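Tendport Gripper Project

From the Gosasley student wiki

The Tendport Gripper Project (usually just Tendport, sometimes "the gripper class") is a student robotics project run out of the Acuña campus workshop. Part elective, part club. Students build hand-held grippers, use them to record everyday pick and place tasks, then train a small arm to repeat the tasks. Open to second years and up, no prior robotics needed, some Python helps.

Name

From Tendport, the street the first workshop was on. The project moved out after one term but the name stuck. Older pages call it Asis Lab, which is wrong – Asis is the software, see below.

History

Started as a spare-time build by a few mechanical students who wanted an arm to clear a lunch table. The first version used a joystick. Slow, and everyone hated it. One cup took most of a minute and the recordings were full of pauses. Hand-held grippers came in the next term and the joystick went in a drawer.

Became a credit course after that. Enrollment is capped at 30 becuase of bench space. There is a waiting list most years.

Hardware

Each team builds one gripper. Two printed fingers on a rail, trigger in the handle, camera mounted above looking down past the fingertips. The finger pads are glued on and are the part that wears out first. Teams are expected to check pads before every session and replace any that lift at the rim. Loose pads make for bad grasps, and worse, bad grasps that look fine in the recording until training.

Printed parts are kept dark and matte. An early batch in white plastic threw glare into the camera and had to be redone.

The arm itself is shared. Two slots a day, booked on the sheet by the workshop door. Its fingers use the same print files as the hand-held version, so what a student records is close to what the arm later sees.

Recording sessions

Teams work in pairs. One person holds the gripper, the other resets the objects and keeps the log. Swap every half hour or the wrist gets tired and the movements get sloppy. A session starts with the hand well clear of the object, then approach, grasp, move, release, back off. No stopping half way to talk.
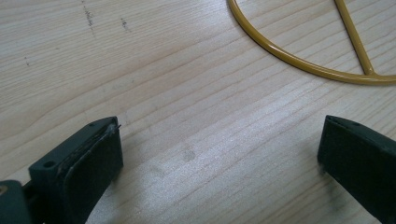 Thin objects are the hardest part of the syllabus. Wire racks, hooks, spoon handles, anything where a small error in height means the fingers close on nothing. Students tend to come in too steep. The usual advice is to line up early, with the object still out past the fingertips, and slide in level. Objects are also placed off to one side on purpose for a share of the takes, otherwise the arm learns to expect everything in the middle.

Shiny tabletops are allowed. Earlier terms used a gray mat but arms trained only on the mat did badly on any other surface, so the mat was dropped.

Software

Asis is the project's own recording and labeling tool. Written by students, rewritten by other students, documentation patchy. It syncs the camera with the finger opening, trims dead time at the start and end of each take, and flags takes where the fingers close fully with nothing between them. Flagged takes are not deleted. A person reviews them, some turn out fine.

Known problem: Asis loses sync if the laptop goes to sleep mid session. Has been on the list for ages.

Assessment

Each team hands in a data set, a trained policy and a short report. Minimum 900 usable takes per team over the term. In the final demo the arm gets 5 tries at a task picked by another team, from the approved list. Marks go mostly on the report, so a failed demo does not sink a team if they can explain what went wrong. Teams that only say "bad lighting" get sent back to look again.

Best known result is from the coat hook team, who recorded 106 takes in a single evening and then found the camera mount had slipped. All of it re-done the next week. Their report is still given out as reading.

Open house

The project shows the arm at the Gosasley open house in December. Visitors can try a hand-held gripper but those takes are not kept.

See also

Asis (software)
Acuña workshop rules
Finger pad replacement guide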